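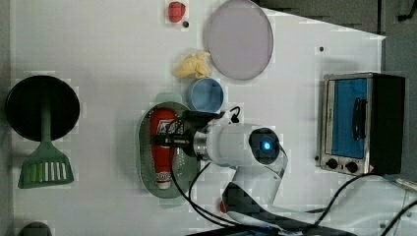

3.2 Pro bono hours by office

Figure 1. Tabletop with a round black frying pan, a green slotted spatula and a small red toy strawberry.

We asked the law firms Borstead and Heltdale for their time records on unpaid work for nonprofit clients. Borstead sets a yearly floor of 33 hours per lawyer; Heltdale sets 60. Both count board service only when legal advice is given. The sample holds 300 matters, most of them leases, employment contracts and bylaws. We dropped 4 matters that had no closing date. Hours logged in November were higher at both firms, as lawyers worked to meet the floor before year end.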